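Dental claim denied, can I still appeal?

Posted by Nelu Văduva

Hi all! I've been on my employer's plan for 2 years and love it, but it just turned down $186 of a crown as "not medically necessary." 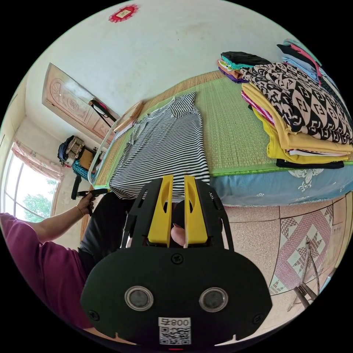 My dentist in Beaulieu says the tooth was cracked and she'd be happy to write a letter. The denial is dated November. Do I call first or go straight to a written appeal?

Yaa Baidoo

Go for the written appeal! Calling is fine for finding out which form they want, but get the appeal itself on paper. Send the dentist's letter, the X-ray and a copy of the denial, and keep copies of everything (I use one big folder, love my folder). The deadline is printed on the denial notice, usually on the back, so look for that tonight. I did this over a night guard and got $112 back!! It took 4 weeks and I did a little dance in the kitchen.

Wim Postma

my plan just paid when i called. worth a try

Selorm Darko

Yaa's advice is great. One thing to add: ask the dentist's office whether they sent the X-ray with the first claim. Mine hadn't, and they resubmitted it themselves, no appeal needed. Keep an eye on the deadline while they do that, though. Good luck, Nelu, and please post how it goes!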